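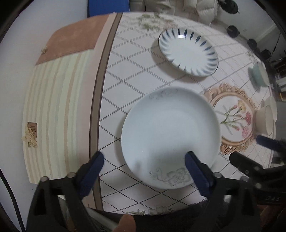 Pratos desencontrados em cima da toalha dos cravos, à espera de lugar no armário.

Cá em casa já não há um serviço completo desde que mudámos de apartamento. Sobraram pratos de três ou quatro conjuntos, mais umas taças soltas, e durante muito tempo aquilo irritou-me. Agora gosto! Um branco com umas florzinhas cinzentas ao lado de outro com pétalas azul-escuras na borda fica muito melhor do que eu pensava, e quando se parte um já não se estraga a coleção (porque não há coleção nenhuma).

O que me dava trabalho era guardar tudo. Pratos iguais empilham-se sozinhos, os diferentes escorregam, encravam e fazem aquele barulho horrível quando se puxa o de baixo. Em fevereiro tirei tudo do armário, pus em cima da mesa e comecei do zero. Deixo as minhas notas.

Forrar a mesa antes de começar
Ponham sempre uma toalha, de preferência uma que possa ir à máquina sem dramas. A minha tem um losango miudinho e uns cravos cor-de-rosa numa moldura dourada, muito avó, e adoro-a. A loiça não risca o tampo e, se uma taça tombar, tomba em cima de pano.

Separar pelo fundo
Eu separava pelo desenho, que é o que apetece. Erro meu. O que interessa é a forma: rasos com rasos, os mais covos com os mais covos, taças à parte. Um prato ligeiramente fundo por cima de um raso fica a dançar, e por cima desse já não se põe mais nada. Se tiverem dúvidas, pousem um no outro e deem um toquezinho na borda. Abana? Muda de pilha.

Pilhas baixas
Não passo de 5 pratos por pilha. Sei que cabem mais, a minha irmã faz torres até à prateleira de cima, mas eu quero tirar o de baixo só com uma mão a levantar o resto. Os maiores vão para o fundo da pilha e os de que gosto mais ficam em cima, senão nunca os uso.

Uma coisa macia no meio
Comprei uns separadores de feltro da Natora e são bons, não digo que não. Depois acabaram e passei a cortar círculos de uma camisola velha de algodão, com um pires a fazer de molde. Servem lindamente e lavam-se. Papel de cozinha também dá, mas amarrota-se ao fim de uma semana. Para os pratos com desenho na borda façam o círculo grande, quase do tamanho do prato, que é ali que a tinta costuma levar pancada.

As taças
Não encaixem à força taças de tamanhos parecidos! Fiquei uma vez com duas presas e só as soltei com água fria na de dentro e água morna (morna, nada de a ferver) por fora da outra. Se tiverem altura de prateleira, uma grelhinha com pés resolve: taças em cima, pratos em baixo. A minha é da Salian e já leva uns anos disto.

Manchas cinzentas dos talheres
Aqueles risquinhos que parecem arranhões são muitas vezes metal deixado pela faca. Bicarbonato com umas gotas de água, pano húmido, movimentos leves, enxaguar bem. Experimentem primeiro num cantinho do verso, sobretudo se o prato for antigo ou tiver dourados.

Dica do Radek
O Radek Danko, que costuma comentar por aqui, escreveu-me a dizer que tira uma fotografia a cada prateleira depois de arrumada e a cola por dentro da porta. Achei exagerado, fiz na mesma e agora até o meu marido põe as taças no sítio.

Falta-me resolver as travessas, que são compridas demais para o armário e andam a viver em cima do frigorífico. Se alguém tiver um sistema que funcione em 30 cm de profundidade, por favor escreva nos comentários.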